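Folding screen (room divider)

Reading time: 2 min

A folding screen is a piece of free-standing furniture made of several panels joined side by side. It is used to divide a room, to hide a part of it from view, or to give a calm background to a table or a bed. Because it is not fixed to the wall or to the floor, it can be moved by one person in most cases and stored flat.

Construction

The usual household model has 3 or more panels. Each panel has a narrow frame, most often of wood, and a filling. The filling can be paper, fabric, woven plant fiber or thin board. Woven fillings are popular in homes and small offices, as they are light and let a little air pass. They are sold in natural shades such as beige, sometimes with a pattern of darker flecks woven in.

The frames are connected with small metal hinges. A simple hinge lets the panel turn in one direction only, while a two-way hinge lets it turn in both. The second type costs more, but the screen can then be folded in any order.

A screen does not stand well when it is fully open in a straight line. The panels must be set at angles to each other, and these angles give the screen its balance. For this reason the width in use is always smaller than the width given by the seller. The Traditz model, for example, measures 247 cm when laid out flat, with a height of 154 cm.

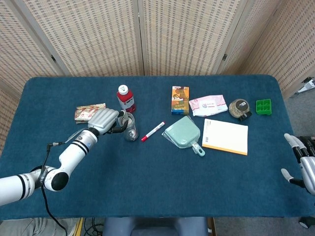
Folding screen with beige woven panels behind a table with a teal-blue cloth and household items.

Use behind a table

When a screen is placed behind a table, the outer panels are often turned inward, toward the table. This makes a shallow corner and keeps the eye on the things that lie on the cloth - packets, bottles, cups and so on. A plain or finely patterned filling is preferred for this purpose. Between the screen and the table edge a small space should be left, so that the cloth does not catch on the hinges.

Care

Woven panels collect dust in the gaps. They are cleaned with a soft brush or with a vacuum cleaner on low power. Water should be used little, as the fibers can swell and later become loose. The hinges are checked from time to time, and the screws tightened by hand.

See also: Hinge; Partition wall; Tablecloth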